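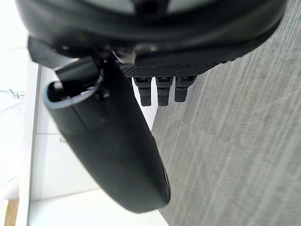
Undanari Winter Tour: Ticket Holder FAQ

Which shows does this page cover?
All shows on the Undanari winter tour with Fovine as support. Answers marked "Mottram only" apply to the Mottram Hall date. Other venues may set stricter rules, and the venue's rules apply at the door.

When do doors open?
Doors open at 6:30 p.m. Fovine is scheduled for 7:30 p.m. and Undanari for 8:45 p.m. The curfew at Mottram Hall is 11:00 p.m. Set times can move by up to 15 minutes without notice.

Is the floor standing or seated?
Mottram only: the floor is standing and the balcony is seated. The licensed total for this layout is 2,529, of which 481 are numbered balcony seats. A floor ticket does not give access to the balcony.

Can I leave and come back in?
No. Tickets are voided on first scan. Medical exceptions are handled at the box office window on the east side.

How are tickets delivered?
Mobile tickets appear in your account 12 days before the show. Screenshots will not scan. Paper tickets are issued only for orders placed in person.

Can I change the name on an order?
Yes, until noon on the day before the show. Use the transfer function in your account. The recipient must accept the transfer before the ticket becomes valid for entry.

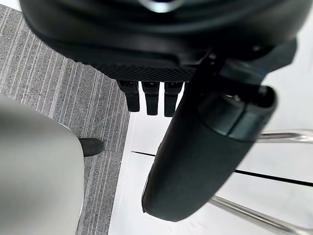 LOLULUM, February. The Lolulum show has moved from the Wednesday originally announced to the following night. The venue is the same. Existing tickets remain valid and do not need to be exchanged. Refund requests for this date must be filed through the original point of sale.

Has the lineup changed?
Idun Brekke replaces Birger Hedlund on bass for all dates. Signe Boström (vocals) and Teodor Dahlgren (drums) are unchanged. Lok-yiu Kwok joins on keyboards for the second half of the set. Lineup changes are not grounds for a refund.

Is there a tour-only record?
Yes. A live 12-inch is sold at the merchandise table in a pressing of 3,000 for the whole tour. Stock is divided by date and is not held back for online sale. Limit two per person. Cards only.
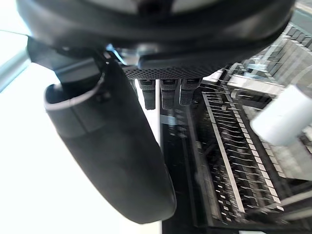

What bags are allowed?
Bags must be clear or smaller than a standard sheet of letter paper. Clear means that staff can identify the contents without opening the bag. Mesh is judged on the size of the holes. Black mesh with a fine grid of tiny holes, like the strip along the bottom edge of the dark housing in the last picture, is treated as solid, and a bag made of it has to meet the size limit. Wide-hole netting is treated as clear.

Can I bring a camera?
Phones and compact cameras are allowed. Detachable lenses, tripods and separate audio recorders are not. Flash is not permitted during either set.

Is there an age limit?
Floor: 16 and over. Balcony: 8 and over, with an adult in the next seat.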